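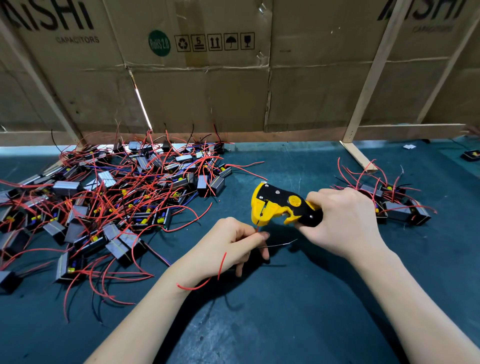 One customer wrote to us in March to ask why two of our knitted jumpers, both marked medium, fitted her husband so differently. The short reply is that they are cut to different blocks. The Sirnel is a close fit and the Diekmann is a loose one, and the label only shows the chest size the garment is meant for. We have been asked the same thing many times since, so it now opens this page.

Last updated: December 16, 2021

## Sizing and fit

**How do I find my size?**

Measure around the fullest part of your chest, under the arms, with the tape level and not pulled tight. Compare the figure with the chart on the product page. If you fall between two sizes, go down in the Diekmann and up in the Sirnel.

**Do the jumpers come in longer lengths?**

The Diekmann does, in medium to extra large. The extra length is in the body and the sleeves. The Sirnel comes in one length only.

**Can I tell from the photographs how a jumper will fit?**

Only partly. Models wear their usual size, but posture makes a difference. Every product page gives the measurements of the garment laid flat — these are the ones to trust. Lay a jumper you already like on a table and compare.

## Wool and care

**What is Praris?**

Praris is our name for the lambswool and cotton yarn used in the lighter cardigans and the sleeveless pullovers. It feels drier than pure lambswool and most people can wear it over a T-shirt without itching. It is not suitable for anyone with a wool allergy.

**Can I put my jumper in the washing machine?**

Praris garments can go on a wool cycle at 30 degrees. Everything else should be washed by hand in cool water with a wool detergent. Don't wring it. Roll it in a towel, press, and dry it flat away from the radiator.

**Mine has started to bobble. Is it faulty?**

No. Short fibres work their way to the surface where the cloth rubs, usually under the arms and where a bag strap sits. Take them off with a wool comb. It gets less after the first few washes.

**Do you repair moth holes?**

Yes, in our own garments. Wash the jumper first and put it in the freezer for three days in a sealed bag before you post it to us. Repairs are priced by the size of the hole and we will send you a quote before starting. We can usually match the colour, though an older jumper may have faded and the mend will show a little.

## Orders and delivery

**Why is style 531 always out of stock?**

Style 531 is the roll neck in charcoal. We make 1,000 of them a year and they tend to go before the cold weather is over. For next season we have ordered yarn for 1,320. You can leave your email address on the product page and we will write once when it is back.

**Do you deliver outside the UK?**

We deliver to Ireland, Norway and most of the EU. Duty is worked out at the checkout, so there should be nothing to pay at the door. If the courier asks you for money, please don't pay it — contact us first.

**Can I change my order after I've placed it?**

If it hasn't been packed, yes. Reply to your confirmation email with the order number and the change you want. Once it has gone out you will need to return it in the normal way.

## Returns

**How long do I have to send something back?**

You have 28 days from delivery. The garment should be unworn, with the swing ticket still attached. Orders placed as Christmas presents can come back until the end of January.

**Can I return a jumper to the shop at Stellalstead?**

Yes, with the delivery note. The shop can exchange sizes on the spot if it has them, but refunds for online orders go back to the card you paid with and take up to five working days.

**What about sale items?**

The same terms apply, except for garments marked as seconds, which can't be returned for the fault described on the ticket.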